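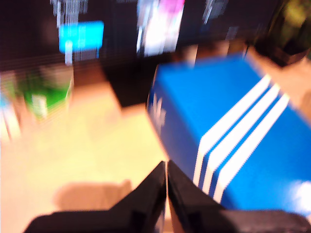 3.2 Task and Data Collection

The course project required each student team to define one manipulation task, record demonstrations, and train a policy on them. The task reported in this section is lid handling on a shoebox placed on an ordinary office desk. The task was proposed by Xóchitl Valdovinos and kept unchanged for the remainder of the term. A lid hinged to its box constrains the path of the gripper more than a free object does, and small errors in approach angle tend to push the box across the desk.

Students recorded 341 demonstrations over 2 sessions. Each recording was limited to 60 seconds. The desk was left in its everyday state – monitors, books and a plant remained in place – and the box was returned by hand to an unmarked starting position before each trial.
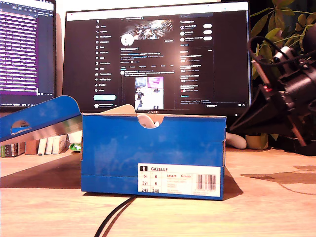 Figure 4. Shoebox with the lid raised; the gripper is at the right.

Does a cluttered background reduce the value of the demonstrations? In our setting the effect was small, provided that the same objects appeared in both the training and the test recordings.

Recordings were divided into segments by the students, using the Lonis labeling script written for the course. The script stores a start time, an end time and one of the phase names approach, contact, lift or release. This produced 1308 labeled segments. Segments in which the two annotators disagreed on the phase name were reviewed in class and either relabeled or dropped.
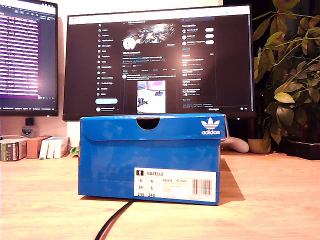

The trials that began with a closed lid were analyzed separately, as the contact phase is longer and more variable in that condition. Phase boundaries for these trials were checked a second time before training. The policy architecture and the training schedule are given in Section 3.3.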